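**FOR RELEASE IN AUGUST**

# Shared workshop opens its tabletop robot arm project to everyone

Hi, I'm Iida Karppinen, and I get to write this one because I lost a coin toss to Rodrigo Escobar. Fine by me! I've been wanting to tell people about Nekau for months.

Nekau is a small sorting arm that four of us built at the Jenlow shared workshop, mostly between 7 p.m. and whenever the last person got hungry. This month we're putting out the whole thing: the parts list, the printed part files, the control code, and the practice room we made on the computer so you can try it all before you buy a single motor. It's free to download and free to change.

The parts for our arm came to $264, and that's paying normal prices with nothing salvaged. (Our first try cost more and bent in the middle. We don't talk about it much.) You'll need a 3D printer or a friend with one, a soldering iron, a decent screwdriver set, and 48 small screws, plus a few extra for the ones that roll under the bench.

Olanrewaju Obi did the joints and the wiring. He redid the elbow so many times that I stopped asking which version was on the table, but the one in the release is the one we use every night. Tobiloba Amadi wrote the control code, which she named Cluveck and refuses to explain. It runs on an ordinary laptop – mine is old and slow and it copes just fine.

"I wanted my neighbor to be able to build it from the instructions without calling me," says Obi. "He called me twice, so I rewrote chapter three."

My own part was the practice room, and I'm a bit proud of it. We call it Bitar. You load up the arm, throw some pieces on the table and let your code have a go, and if you get a number wrong the worst that happens is you hit reset. We did 1,206 practice runs in there while we were sorting out how the gripper should come down on a piece.
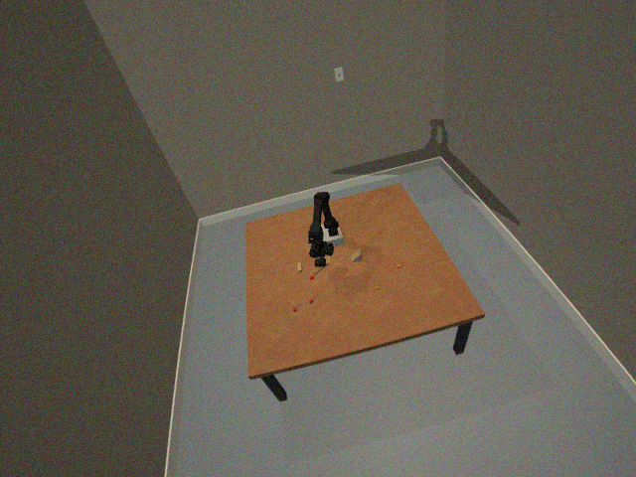 Bitar started as a plain gray room with a table in it, and I've mostly left it that way. The fun is in what you put on the tabletop. My favorite layout to start people on has little red and orange pieces spread around the arm, a few blocks in yellow and tan, and a white block back behind the gripper where the arm itself gets in the way. Try that one after you've got the easy reds working! You can move any piece, change its color, or add your own shapes from a file.

The build guide runs to 207 pages, which sounds like a lot, but it's mostly drawings and big type. Read the wiring chapter before you cut anything, please.

We're holding an open build evening at Jenlow later in August, starting at 6:30 p.m. Bring a laptop if you want to try Bitar, or just come and poke at the arm – Rodrigo will be there with spare screws. There's no charge and you don't have to be a member.

**Press contact:** Iida Karppinen, Nekau project, Jenlow shared workshop. Reporters are welcome to drop by any evening after 7 p.m. Ring the side bell, the front one is broken.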